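Notes for talk – folding denim with two arms, what the relabelling did

(slot is 20 min incl. questions, don't run over like last time. water. clicker batteries)

SLIDE 1 – title
Say hello, say which bit of the project this is. Plesteo is the whole thing, I'm only doing the folding policy and the relabelling. Gripper people are on after lunch, don't steal their stuff.

SLIDE 2 – why clothes, quickly
Everyone in the room knows cloth is hard, so one minute max. Point to make: most of our early numbers were tea towels and T-shirts. Thin, flat, light. Policy looked great. Then we gave it jeans and it fell over.
Denim is stiff where it's doubled, heavy at the waist, springs back at the seams. Elastic waists and cuffs are worse again, they never lie flat, so there's no clean edge to grab.
Then the decoration. Patches, embroidery, bleaching. A policy that learned "light to dark means edge" will go for the middle of a leg.

SLIDE 3 – the data
600 demonstrations, all teleoperated, two arms, white table. Kids' denim mostly. Jistard is the name of the set, spell it out, people mishear it.
466 kept after the quality pass. The rest went for dropped frames, operator restarts, or a fold finished by hand (not allowed, still happened).
Pause here, let them look at the picture. Jeans folded lengthwise, cuff end over by the gripper on the left. Mention the basketball player, number 10, pale patch behind him – that boundary is exactly what the old model liked to grab.

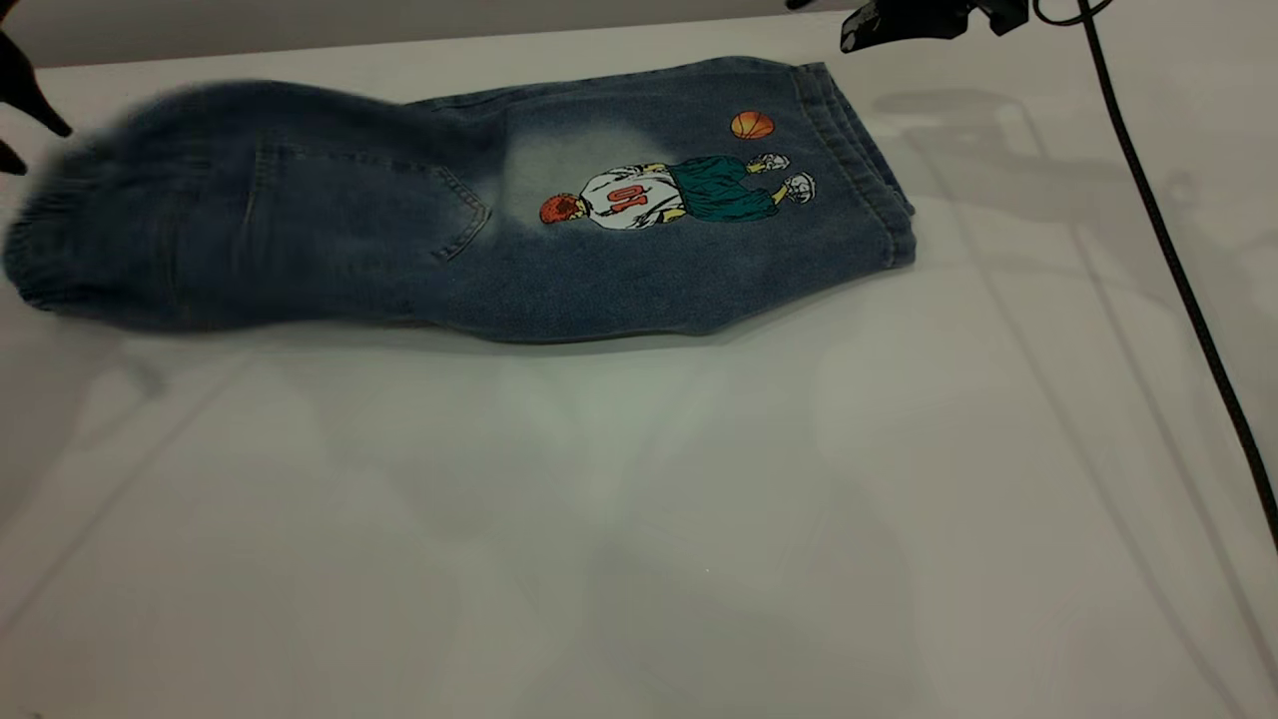 Uniyal asked at the practice run whether we'd tried simply masking the prints out before training, and said that if a mask gets you most of the gain then the relabelling is a lot of work for not much.
Good question, will come up again. Answer: yes we tried. Masking helps with the prints, does nothing for faded areas becuase there's no outline to mask. Where does a fade stop? Three annotators, three answers. Also the mask model made its own mistakes on pockets and then we were chasing those. Keep this to two sentences unless pushed.

SLIDE 4 – the method
Don't read the diagram out. Just say:
 – old labels: where the gripper closed, full stop
 – new labels: where it closed, plus what it was closing on. Hem, waistband, side seam, fold edge, or plain cloth
 – "plain cloth" grasps get down-weighted, not thrown away. We did throw them away in the spring and it was a mistake, the arms got timid and hovered
Labels written after the fact from the recordings, by the same operators. They remember what they were going for. Somebody else watching cold doesn't.
Training otherwise the same as before. Same network, same number of steps. SAY THIS CLEARLY, last audience thought we'd changed both.

SLIDE 5 – what counts as a fold
Scored from one still at the end. Leg on leg, no twist, waist readable as a waist. We are not scoring neatness to the millimetre and I don't want to get dragged into it.
Shorts are the awkward category. Short leg, fat waistband, so a small error at the grasp is a big error in the angle. Elastic pulls the top in and the legs fan out. Wide hems help, the stitching gives the policy something to follow.
Faded patches on both legs is the test case I care about most.
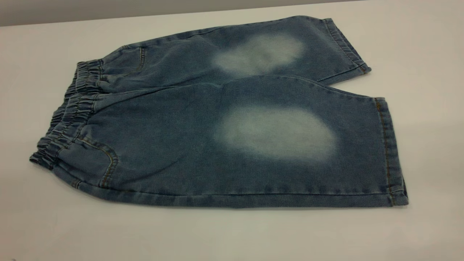 Same scoring for long and short legs, by the way, we didn't loosen it for shorts. Thought about it. Would have made the table nicer.

SLIDE 6 – results
64 test garments, none in training, each one tried with the old labels and the new ones. Order shuffled.
Let the chart do the work. Main things to say out loud:
Plain denim – hardly any change. Expected.
Decorated or faded – clear gain, and it's nearly all from the first grasp. Once the first grasp is on a real edge the rest of the fold mostly follows.
Elastic waists – small gain, wouldn't bet the house on it.
Slower. New policy takes longer before it commits. We think it's the down-weighting, haven't proved it.

SLIDE 7 – what went wrong
2 garments neither version could do at any point. Both very stiff, both with a lining. Don't hide these, put them up.
Pocket stitching is the new false edge. Curved topstitching near the waist gets read as hem. Villuretti setup saw the same on their own table with different lighting so it's not only us.
One table, one colour, one kind of light for all our numbers. Say it before somebody else does.

SLIDE 8 – next
Darker table. Adult sizes, if the arms reach. Labels suggested by the model and only checked by operators, would save us weeks.
Relabelling tool goes out in July with the kept demos. Link on the slide, check teh link works the night before.

If short on time drop slide 5, keep 7. Backup slides: grasp height plots, the masking comparison, per-operator split.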